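Interiors for Small Homes, evening course
Handout 4: Floors, walls and where the furniture goes
02/02/2021

Right, I promised I'd type up my notes after we ran over last time, so these cover the second half of the floor session and then the bit on tables that we barely touched. Bring this handout with you, and a tape measure if you own one (a proper metal one, please, the floppy sewing kind stretches).

1. Start with the floor

I always start with the floor, and I know some of you wanted to start with cushions! The floor is the biggest block of colour you'll buy and the most annoying to change, so get it settled and let everything else follow. When I did the front room of my flat in Ikham I picked the sofa first, fell in love with it, and then spent two months hunting for a carpet that didn't make it look like a wet dog. I never did find one. The sofa went to my sister.

Take your samples home and put them on the ground. People hold them up at eye level, in the shop, under shop lights, and of course they look different later. Leave them down for a full day and walk past them in the morning, at teatime and once the lamps are on. Greens are the worst for shifting about. A sage can look grey before breakfast and quite yellow by late afternoon. 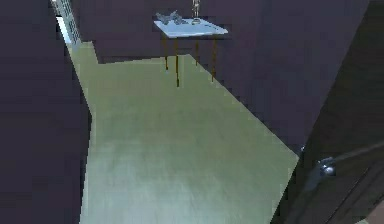 Somebody asked about cost. The Cabral sheet flooring I passed round was £248 for my hallway, fitted, and that included taking up the old stuff. You can do it cheaper yourself if the room is a plain rectangle. If it has a chimney breast or a bay, get a fitter in, or at least make a paper template before you cut anything. Brown parcel paper and masking tape will do the job.

2. Dark walls

We had a bit of a row about this one, which I enjoyed. My view hasn't changed: a small room with dark walls is still a small room, but it can be a lovely one. Plum, ink, bottle green, all fine. Keep to a flat finish, as shiny dark paint shows every bump in the plaster. And please do two coats over a tinted primer. I skipped the primer once and ended up doing four coats in a back bedroom with my arms hanging off.

Ceilings: paint them the same dark colour if you're feeling brave, or stay with an off-white. Bright white over plum gives you a very hard line at the top of the wall, and your eye goes straight to it every time you sit down.

3. Tables, and getting past them

This is the bit with sums. Measure from the edge of the table to the nearest wall or cupboard. I like around 90 centimetres wherever people need to pull out a chair and sit down. You can squeeze that if the chair only gets used at Christmas. Where you only need to slip past sideways, 60 will do, though you'll bump your hip now and then.

Side tables are easier. Have the top level with the arm of the chair, or a touch lower, and keep the legs slim if the room is tight, because seeing more floor makes it feel roomier. The little Esik one I brought in is 40 centimetres deep and that's plenty for a lamp and a mug.

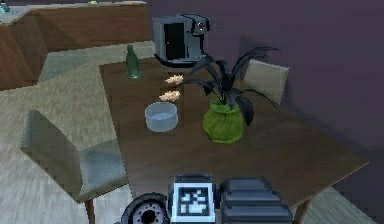
Now, rectangular against round. Rectangular tables push up to a wall nicely and you can get an extra person on the end. Round ones are kinder to shins and better for talking, but they waste the corners. If you can't decide, cut the shape out of newspaper, tape the sheets together and lay it on the floor for a week. You'll feel silly stepping round it. Do it anyway, it has saved me from at least one very expensive mistake from the Drillia catalogue.

4. Bare floor is allowed

Leave some gaps! Not every corner needs a plant stand. I'd much sooner see one good stretch of floor than five small bits of furniture marching round the skirting.
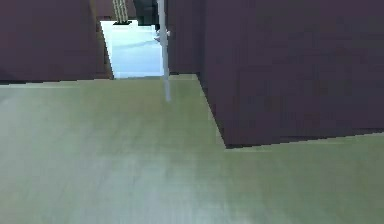

Fig. 3. Muted green floor with dark plum-brown around it.

For next time

Draw one room at home on squared paper, with doors and radiators marked and an arrow showing which way each door opens. Pencil, please. We'll be moving things about on the plans in class, and then in April we do lighting, so start noticing where your sockets are.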